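The bread that waits two days

Rye, water, salt, a bucket with a lid. In Nevthorpe they will tell you that's a recipe.

I got to the Vaher bakery at ten to four in the morning, which I'd been told was late. The ovens were already up. Hildegard Wendt had flour to the elbows and didn't stop to shake hands, just pointed me at a stool with her chin and went back to shaping. Dark loaves, short and fat, more like clay than dough. She wets her hands instead of flouring the bench. Slap, turn, slap, into the tin.

Sour rye, the proper heavy kind. You either grew up on it or somebody had to talk you into it. I was talked into it, by a slice with cold butter and a bit of pickled herring, years back, and I've been boring people about it ever since.

There's been a bakehouse on the Vaher site since 1754, or that's the date cut over the door. The family records only go back to 1821, and Hildegard is happy to say nobody can prove the rest. "Somebody was baking here," she says. "Maybe badly." The present oven is newer than either date and a good deal crankier. It runs hot at the back left. Everyone who works there knows to put the small loaves in that corner and everyone new learns it the hard way.

The starter

Lives in a crock under the bench. No name. I asked, because people do name them, and got a look.

It's fed with coarse rye meal and water, evening and again before the bake, and it smells like apples going over. A wheat starter puffs up and looks pleased with itself. Rye one just sort of heaves. Cracks open on top, goes spongy underneath. When the cracks come she uses it, and if they don't come she goes and has another coffee.

You can start one at home in a week. Equal weights rye flour and water in a jar, stir, leave it on the counter, throw half out each day and top it up. Day three it will smell awful. Keep going. By the end of the week it should smell sour and a bit fruity, and it should rise and fall without any help from you. Cold kitchen, give it longer.

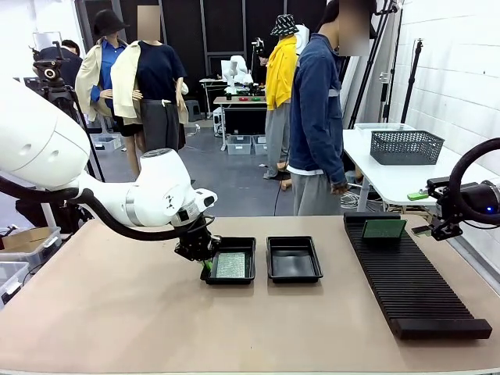 What goes in, what stays out

Flour first. Illia Savchuk grows most of the rye for the bakery, out past Flernard, on paddocks his neighbours reckon are too poor to bother with. Rye doesn't mind. He cut almost 2000 bales of straw off the place last season and sold the lot for mulch, which he says paid better than some of the grain. He's a cheerful man for a farmer. He drove me round in a ute with no passenger window and talked about drainage the whole way.

He mills it coarse and Hildegard uses it fresh, within the month if she can. Old rye flour goes bitter. If yours has been in the pantry since last September, sniff it before you commit a whole loaf to it.

Salt, yes. Caraway, in about half the loaves, and there are customers who will only buy one or the other and get quite cross if the bags are mixed up. Molasses, a spoonful, for colour more than sweetness. No yeast from a packet. No seeds on top, she thinks they fall off in the toaster and she's right.

Then there's the old bread. Yesterday's unsold loaves get sliced, dried in the dying oven, soaked in hot water and mashed back into the new dough. Sounds like a thrifty trick and I suppose it was one. But it's where that deep, nearly beery flavour comes from, and the crumb stays moist for days. I tried it at home with crusts I'd been saving in the freezer. Best loaf I've made.

Baking, then leaving it alone

Hot to begin with, then down low for a long while. No window, no tapping the bottom and hoping. At home use a lidded tin if you have one, or foil over the top, and take the cover off near the end so the crust darkens. It should be properly dark. Pale rye is sad rye.

Now the hard part. Out of the tin, onto a rack, wrap it in a clean tea towel once its cool, and walk away. 2 days. Cut it sooner and the knife comes out gummy, the middle sticks to your teeth, and you will blame the recipe. The bakery won't sell it same day, never has. There's a shelf at the back where tomorrow's bread sits next to the day after's, and Hildegard moves it along each morning before she unlocks.

How to eat it

Thin. Thinner than you think. Butter right to the edges, then whatever's strong – smoked fish, sharp cheese, raw onion, mustard. At the Rovard, the pub across the road, they fry it in dripping and rub it with garlic and serve it with beer, and I ate a plate of that at eleven in the morning and then a seond one.

It also goes in soup. Illia crumbles it into borscht and won't hear of croutons. His kids have it with honey before school.

I took three loaves home on the train, wrapped in newspaper. Got through one before the weekend, gave one to my sister. The third is in the freezer in slices, with a bit of baking paper between so they come apart.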